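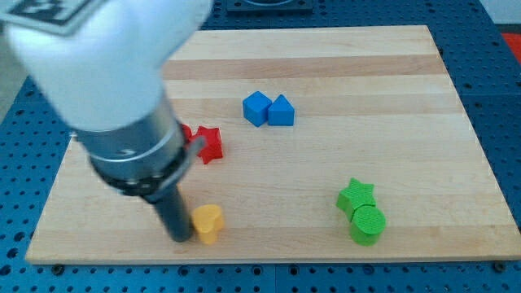

Prepared by the Documentation Office, Sanulico
Technical writers for the Terik tabletop system

Section 3. Recording Demonstrations for Block Tasks

3.1 Scope

This section covers the recording of demonstrations on the board with the Terik arm and the Zenico recorder. It applies to tasks in which colored shapes (cube, prism, star, heart, cylinder) are touched or pushed with the rod tool. Calibration must be complete before any recording begins; see Section 2.

3.2 Preparing the Board

1. Place the wooden board on the perforated table within reach of the arm.
2. Check that the board does not slide when pressed at each corner.
3. Set out the shapes named on the task sheet. Shapes may touch each other, and pairs of the same color are permitted.
4. Confirm that the marker tag on the arm housing is clean and flat. Replace a tag that has begun to peel.

Note: Do not return shapes to the same positions for every episode. A policy trained on a fixed layout performs poorly when the layout changes.

3.3 Recording an Episode

1. Open a new session in Zenico and enter the operator code.
2. Move the arm to the start pose and wait for the status line to read READY.
3. Read the instruction shown on screen, for example "push the yellow heart to the green star."
4. Press Record, then guide the arm through the task at a steady pace.
5. Keep the rod tip just above the wood when moving between shapes.
6. Press Stop once the arm is at rest. Mark the episode Success, Failure or Discard.

CAUTION: Do not press the rod tip into the board. If the controller reports code 3055 (contact force limit), release the arm, raise the tool and discard the episode.

CAUTION: Keep hands off the board while the arm is powered. Rearrange shapes only with the arm in the hold state.

3.4 Session Limits

A standard set contains 200 episodes marked Success. Change the layout after every 18 episodes at the latest. Failure episodes are kept and uploaded but do not count toward the set.

3.5 Uploading

1. Close the session and review any episode flagged in amber.
2. Select Upload to Sosa. Leave the recorder connected until the transfer log closes.
3. Write the set number on the task sheet and file the sheet with the station log.

Note: Sets recorded before the February software release use the older instruction format and must be converted before upload. See Appendix B.

Revision date: Jul 9, 2022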